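Thursday, late

Wasar put out its November trading update before the open. The distribution agreement with Udunitz is confirmed: 100 stores in the first phase, chilled cabinet only, sparkling water line first. The juice blends are deferred to the second phase. I had modeled 90 stores, so volume moves up a little, but the slotting fees are higher than I allowed for and the two nearly cancel out.

Shares opened flat, traded up on thin volume, closed 19 cents higher. I did not add. Position stays at 1,891 shares.

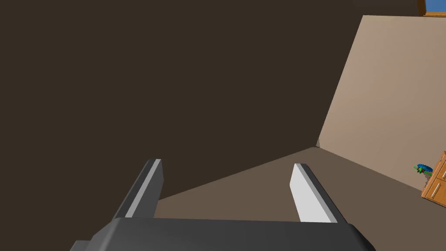 Gripper and room, rendered view.

Spent the afternoon on the Kołodziej filing. Gross margin is down again. Management blames can prices, but the inventory note shows a write-down of flavored stock that the press release leaves out. Days of inventory have lengthened for the third quarter running. Moved it from hold to watch and lowered the target.

Ondum is still quiet on the bottling plant. The permit was due last month. No reply from investor relations to either of my emails. Left the plant out of the base case.

To do: rebuild the Udunitz sheet with freight on its own line, check whether the exclusivity clause covers online orders, read the rest of the Kołodziej notes from the lease section on. Call with the broker at 8:30 tomorrow.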